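4.3 Registering a tabletop layout in Livura

Before the planner can accept a goal, Livura needs a registered layout: a support plane, a list of objects, and a keep-out volume for each object that the arm must not touch. Complete section 4.2 (hand-eye calibration) first. Registration does not correct a bad calibration.

1. Start the perception node and wait for the status field to read READY.

2. Move the arm to the park pose with the command park --clear. The arm must be out of the camera view when the base capture is made.

3. Select Layout > New and enter a name. Names are case sensitive.

4. Click Capture Base. Livura fits the support plane and opens the object list.

5. Check the label on each entry. Shallow items with the same color as the table are often merged into the plane. If an item is missing, select Add Region and trace its rim by hand.

6. Translucent containers return sparse depth. Set the depth source for these entries to Silhouette and include any thin parts, such as an open cap on a strap, in the keep-out volume.

7. Set the release margin and click Save Base.

8. Jog the arm to a hover pose over the target and click Capture Check. Livura masks the arm model and compares the remaining pixels with the base capture.

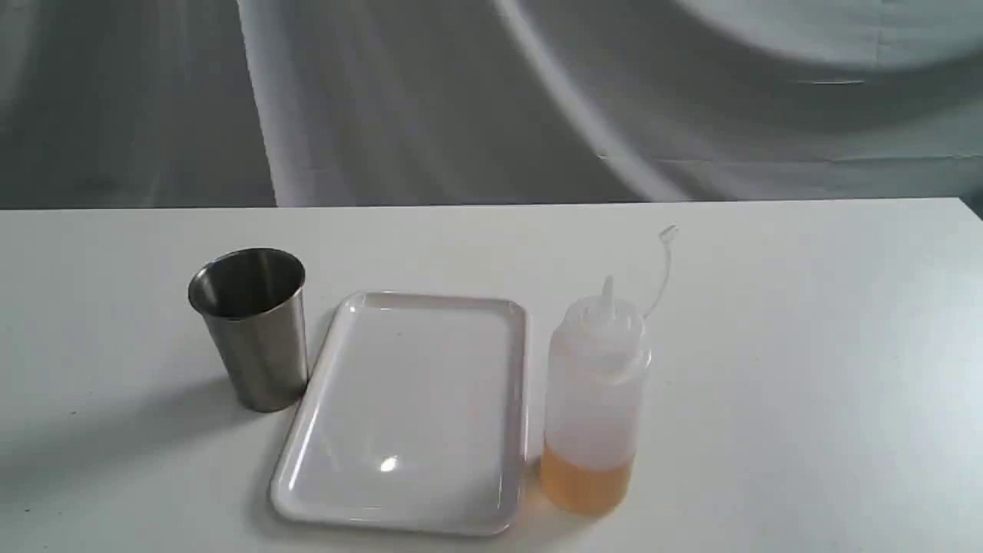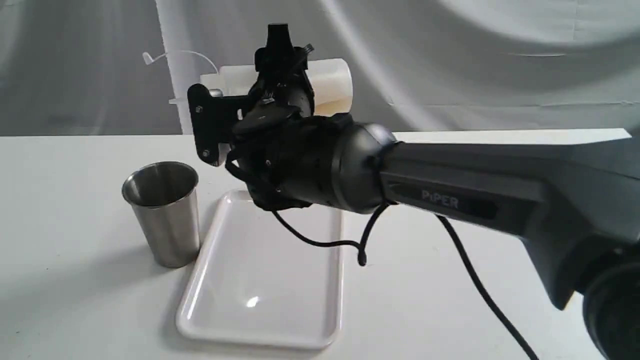 Figure 4-6. Base capture (first) and check capture with the arm at hover (second). Cup and tray are in both.

NOTE: An object hidden behind the arm in the check capture is reported as OCCLUDED. This is a warning only. The entry keeps its base pose, and planning is allowed.

CAUTION: The arm mask covers rigid links only. Loose cables are not modeled and can enter a keep-out volume without a collision report. Keep jog speed at or below 90 mm/s while any cable hangs below the gripper.

9. Review the mismatch score. A score under 453 passes. From 453 to 1000, repeat step 8 from a different hover pose. Above 1000, delete the layout and return to step 2.

10. Click Commit. The layout is written to the Zumuvance planner and becomes read-only -- to edit it, make a copy.

Error 1172 at commit means that two keep-out volumes overlap. Objects that stand close to a tray rim are the usual source. Reduce the release margin or trace the regions again.

Section maintained by Wenceslao Cáceres. Last revised 24 December 2018.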